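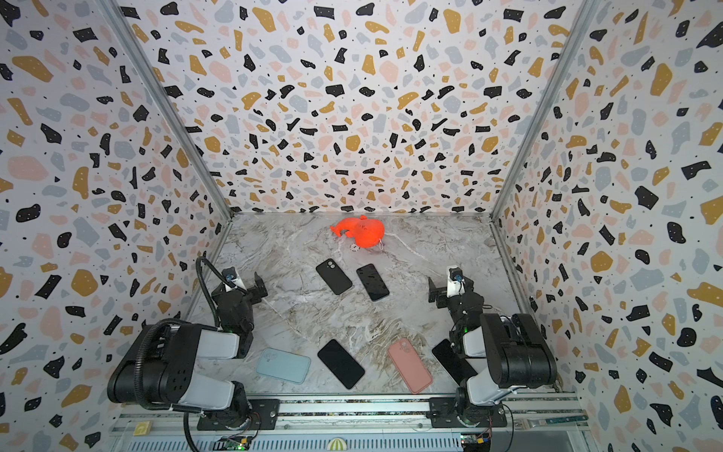

Filed under: Course Handouts / Surfaces and Display / Week 4

Okay, so last week we got as far as backgrounds, and I promised I'd get to the small stuff that sits on them. Phones and phone cases are my favorite thing to practice with, mostly because everyone has one in a pocket and they're mean little objects to lay out well!

Start with the floor of your display. Marble patterns have a direction to them - the veins run one way, and your eye follows along whether you want it to or not. If you set every phone parallel to the veining, the whole group slides off to one side. Tilt a couple of them. I usually move things for 30 minutes before I like anything, and then I put half of it back.

Now, terrazzo. Black, mustard, pale pink and a soft gray on white is a busy wall, and I love it, but it eats small pale objects. A light blue case or a salmon pink one does fine lying flat on gray marble. Stand that same pink case against the wall and it can get lost among the chips (try it with the Drudwood sample sheets, they're in the second drawer).

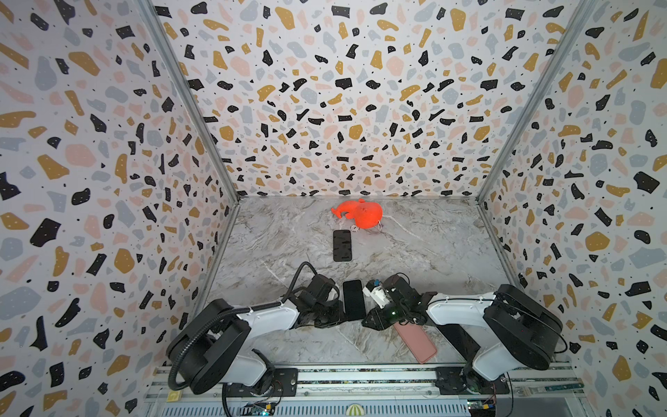
Black glass is the other headache. A dark screen picks up every lamp you own, so turn the phone a little at a time and watch the shine travel across it. Flat on its back and up on its long edge are two completely different objects as far as light goes, and I want you to try both.

And please give me one loud thing! An orange plush toy near the back will do it. Soft, round, silly shape, nothing like a phone. Check for tags and strings before you call it finished.

For next time: one layout, 4 phones or cases, one soft object, any patterned wall you like. Sketch it first, and write 100 words on what you moved and why.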